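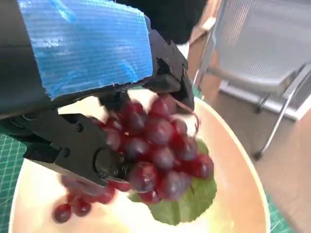 Tonantzin Ibarra objected that a small still life is priced by the hour like anything else, and that buyers who think they are paying for the size of the panel are mistaken. Her remark came in the first of our interviews and shaped how we coded the sales records used in this section.

4.2 Subject and price in small oil paintings

The records come from Minis, the yearly sale of small works run by the Tarex gallery in Sutherland. Tarex gave us its full ledger of 1,749 entries. We dropped entries with no price, no dimensions, or a medium other than oil, which left 1,584 paintings by 197 painters. Sizes were taken from the ledger as written. Where a painting was entered in more than one year, we kept the last entry only.

Each painting was assigned to one of four subject groups: landscape, figure, animal, or still life. Still life accounts for 539 of the paintings. We used titles first and the gallery's thumbnails second. Titles were a poor guide in some cases, as painters in this group often name a work after its color or the month it was made. Fruit is the most common still life subject in the ledger, usually with a plate, bowl, or cloth, and grapes with a leaf and a white plate (Figure 3) is an arrangement that several painters returned to.

Within the same panel size, still lifes sold for less than figures and for slightly more than landscapes. The gap between still life and figure narrowed when we compared works by the same painter. This suggests that part of the difference comes from who paints figures at Minis. The painters with the longest sales history are also the ones most likely to enter a portrait.

We could not test Ibarra's point about hours directly. The ledger does not record working time, and only a few of the painters we interviewed kept a log. Those who did reported that grapes, glass, and patterned cloth took longer than apples or pears on a panel of the same size, but their asking prices did not follow. Most set one price per size before starting and kept to it. Two said they had raised the price of a slow painting once and then gone back to the flat rate after it failed to sell.

A second gallery, Trundell, allowed us to read its price lists but not to copy them. The lists also use one price per size for each painter. We did not include them in the figures given above, and frames, which Trundell charges separately, are not discussed further.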